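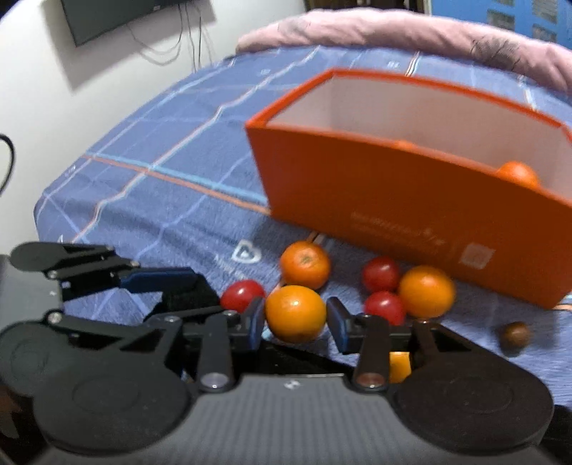 Orange zwischen den Fingern, der Karton steht dahinter auf dem Bett.

Testberichte > Robotik & Automation > Handgreifer

Suchbegriff eingeben ... Suchen

Drudmont Handgreifer im Test: viel Versprechen, ordentliche Finger

28. Mai 2018

Ich gebe zu, dass ich schon mit schlechter Laune an das Paket gegangen bin. Drudmont bewirbt seinen Handgreifer als Abkürzung: Man nimmt das Ding in die Hand, greift damit ein paar Gegenstände, und die Aufnahmen sollen später einem Roboterarm beibringen, wie es geht. »Demonstrieren statt programmieren« steht auf dem Beileger. Solche Sätze habe ich schon bei Geräten gelesen, die nach zwei Wochen im Schrank lagen.

Für den Test habe ich mit Obst gearbeitet. Der Hersteller zeigt in seinem Werbefilm ausschließlich Würfel auf einer grauen Platte, und einen Würfel bekommt man auch mit einer Grillzange gegriffen. Orangen sind unangenehmer: rund, glatt, jede ein wenig anders groß, und auf einem Bettlaken rollen sie weg, wenn man sie schief anfasst. Dazu Kirschtomaten, die es übel nehmen, wenn man zu fest zudrückt. Die Aufgabe war simpel, alles vom Laken in den offenen Karton.

Zur Mechanik. Die Finger laufen über Parallelgestänge, und das ist der Teil, an dem ich am wenigsten auszusetzen habe. Die blauen Innenflächen stehen sich beim Schließen sauber gegenüber, eine Orange sitzt danach fest und rutscht auch beim Anheben nicht. Das Spiel in den Gelenken ist gering. Nach 200 Griffen hatte sich bei mir eine einzige Schraube gelockert, die war mit dem beigelegten Schlüssel schnell wieder angezogen. Ob das nach ein paar tausend Griffen noch so aussieht, kann ich nicht sagen, und Drudmont sagt es auch nicht - eine Angabe zur Lebensdauer fehlt im ganzen Handbuch.

Weniger gut gefällt mir die Haptik am Abzug. Der Weg ist lang, der Druckpunkt schwammig, und bei der Tomate fehlt mir jede Rückmeldung, wie viel Kraft vorne ankommt. Von 33 Tomatengriffen gingen 9 daneben, meistens war die Frucht weggeflutscht, bevor die Finger richtig zu waren. Bei den Orangen lief es deutlich besser. Im Prospekt heißt es trotzdem »feinfühlig bis zur Beere«. Eine Himbeere würde ich dem Gerät nicht anvertrauen.

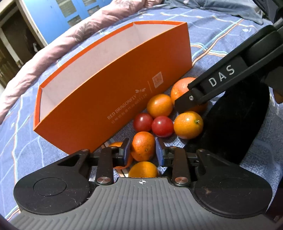

Am meisten geärgert hat mich die Enge. Solange ein Stück Obst allein liegt, ist alles gut. Liegen mehrere dicht beieinander, schiebt man mit dem Gestänge die Nachbarn zur Seite, und wer dann die zweite Orange holen will, muss sie erst wieder suchen. Die Bauform ist schlicht breit. Mit etwas Übung dreht man das Handgelenk so, dass die Finger von oben kommen, nur verkrampft mir dabei nach einer Viertelstunde der Unterarm. Cremilda Rezende, die für uns den Gegentest gemacht hat, kam mit dem Gewicht besser zurecht als ich, fluchte aber über dieselbe Stelle.

Die Software heißt Olen und ist, freundlich gesagt, jung. Die Installation klappte beim zweiten Anlauf. Aufnahmen werden automatisch in einzelne Griffe zerlegt, was oft stimmt und manchmal zwei Griffe zu einem macht. Das muss man von Hand nachschneiden, und der Editor dafür kennt kein Rückgängig. Ein Update ist für Dezember angekündigt. Ich bewerte, was da ist.

Bleibt die Frage, ob der Arm am Ende etwas lernt. Dazu habe ich bewusst keine Note vergeben. Drudmont verkauft den passenden Arm separat, er lag dem Testpaket nicht bei, und die Erfolgsquoten auf der Webseite stammen vom Hersteller selbst, ohne ein Wort zu den Versuchsbedingungen. Wer mir so etwas als Argument hinlegt, bekommt von mir ein Schulterzucken.

Zum Vergleich hatte ich noch den Jener hier. Der ist leichter und hat den klareren Druckpunkt, dafür wackeln die Finger schon ab Werk, und bei großen Orangen reicht die Öffnung knapp nicht. Für kleine Teile würde ich ihn vorziehen. Für Obst in dieser Größe bleibt der Drudmont die bessere Wahl, was mich selbst ein wenig überrascht hat.

Plus: saubere Fingerführung, fester Griff bei runden Sachen, Ersatzpolster liegen bei
Minus: schwammiger Abzug, breite Bauform, Olen ohne Rückgängig, keine Angaben zur Lebensdauer

Kaufen würde ich ihn im Moment nicht. Leihen schon, falls ein Händler das anbietet, und dann bitte mit eigenem Obst und ohne Würfel.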